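Print this page | E-mail this page

Flat-pack bits and pieces

I've been putting together a little gallery of furniture in its before stage, when it's all legs and tubes and you can't quite work out what goes where. I love this part! Everyone posts the finished room, but I could happily look at loose parts all day (my folder is up to 1,000 shots and really needs a tidy).

White on black is my favourite combination for laying things out. Little white pieces vanish on our pale carpet, so these days I'm all for a dark cloth on the table — creases and all.
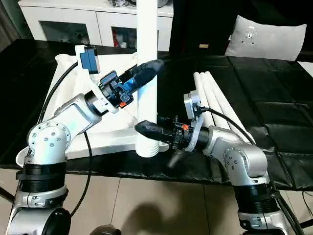

One white pipe standing up on its ribbed base, and three more lying side by side on the black cover.
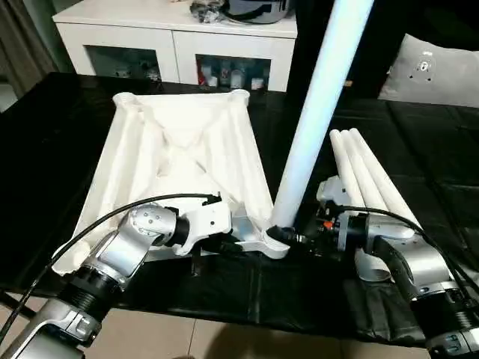

The big moulded base with its four arched legs. Love the curved ribs inside, and the X in the middle.

I've got 12 more to sort through on Thursday, mostly shelving from the Vuniletti place and a Lammers stool in a lovely grey colour. If you've got a favourite bit of half-built furniture, send it in and I'll add it to the page.

E-mail this page to a friend | Printer-friendly version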